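Resetting a desk with a shelf unit at the back

A desk with built-in or add-on shelving collects objects faster than a plain one. The compartments take whatever is in hand, and the strip of desktop beneath them fills next. The method given on this page clears the whole piece and puts it back in a fixed order. It suits wood-grain and painted finishes alike.

Before you start

You will need:
2 microfibre cloths
a soft brush, such as a clean paintbrush
a bowl of lukewarm water with a few drops of washing-up liquid
a tray or shallow box
felt pads for anything with a hard base

Work in daylight if possible. Dust on a grey finish shows poorly under ceiling lighting, and smears show hardly at all until the next morning.

Step 1. Clear from the top down

Take everything off the top of the unit first, then empty the compartments, then the desktop. Put small items in the tray. Stand jars and lamps on the floor against a wall. Do not sort at this stage.

Step 2. Clean the compartments

Brush the back panel from top to bottom, paying attention to the joint where it meets the shelf. Dark back panels, particularly red and brown ones, hold pale dust along this line. Follow with a damp cloth, well wrung out, and then a dry one. Water left in the joint will swell a board core in time. On the Pundholm unit I use as a reference, the lower edge of the back panel lifted by 2 mm after one winter of careless wiping.

If there is a light fitted under the shelf, switch it off and let it cool. Wipe the cover with a dry cloth only.

Step 3. Clean the desktop

Wipe along the grain in overlapping strokes, from the back edge to the front. Leave the surface for 10 minutes before anything goes back on it.

Artificial flowers should be brushed, petals first and leaves second. A hairdryer on its cool setting will shift dust from between tightly packed roses. Do not wash them unless the maker says the dye is fast.

Step 4. Decide what the compartments hold

Give each compartment one type of content. The largest should take files and books, as these need the height. Use the smaller ones for things handled daily. If the shelves are 200 mm deep or less, check box files before committing to them — many project past the front edge and catch the sleeve.

Check the load as well. Cledurance gives a limit of 80 N per shelf for its desk-top range, and a run of full lever-arch files comes close to that. Siddiqui units of the older pattern carry no marking, and I treat them the same way.

Step 5. Replace the display items

Keep these to the two ends and the back edge, so that the middle of the desktop stays free for work. A framed print can stand upright at the back under the shelf, provided it does not block the light. Flowers go at one end, on the side away from the writing hand. A lidded jar is better on top of a low unit than on the desk, where it gets pushed about.
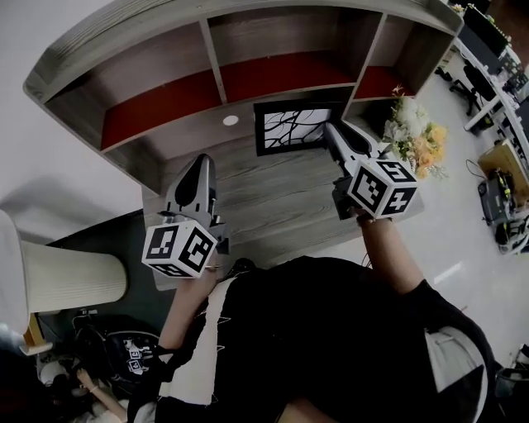
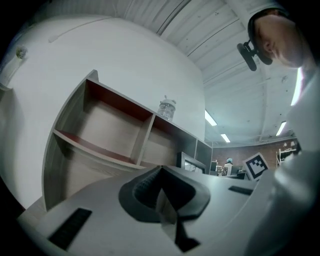
Ayman Tazi writes that the felt pads should be left until the following day if the desktop has been washed, as the adhesive on his set let go within a week when he applied them straight after wiping. He also asks whether the brush step can be skipped on the Plidangate units, which have a gap behind the back panel. It should not be skipped. The gap is open at the top, and a damp cloth pushes the dust down into it, where only a vacuum nozzle will reach.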